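Print | E-mail this page

Student club teaches a robot arm to work in low light

Funmilayo Wike runs the Wednesday meetings of Pirine, a student robotics club with 3 teams and one shared arm. The team she belongs to, Obi, has spent the term on picking up cups.

"In daylight it was fine," she said. "Then we turned the ceiling lights off and it started missing handles."

The club competes in November. The rules for the household task say the lighting can change between rounds, so Obi now practices in the dark as well. Wike said they have recorded 391 attempts so far, 346 of them with the room lights down. The team wants 2,000 before the competition.

The setup is simple: a glass mug with a dimpled surface, a taller dark container next to it, and two bright lights at the end of the table.

"Glass is the hard one," Wike said. "You get little glints on it, and the table is shiny too, so there's a long streak of light right there. The software we had last year would have gone for the streak."
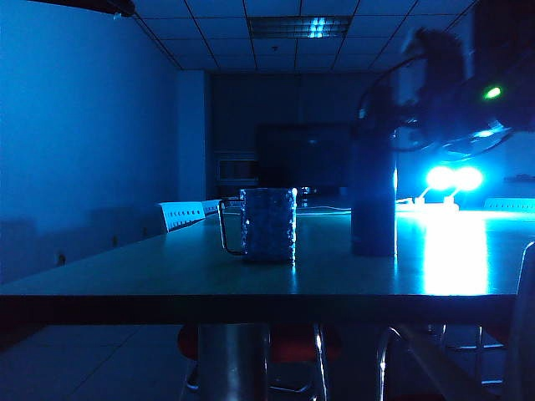
What the next team is doing

Yiğit Kaplan joined from the Voltix team and writes most of the code that labels the recordings. He said the work is slower than people expect when they sign up.

"New members want to drive the arm," he said. "They get to do that – but then they have to sit down and mark every grasp as good or bad, and that takes the rest of the evening."

Kaplan would like to try plates next. Wike wants to stay with mugs until the team can do ten in a row, and the two have not settled it. New members can come to any Wednesday meeting at 6 p.m.

Print | E-mail this page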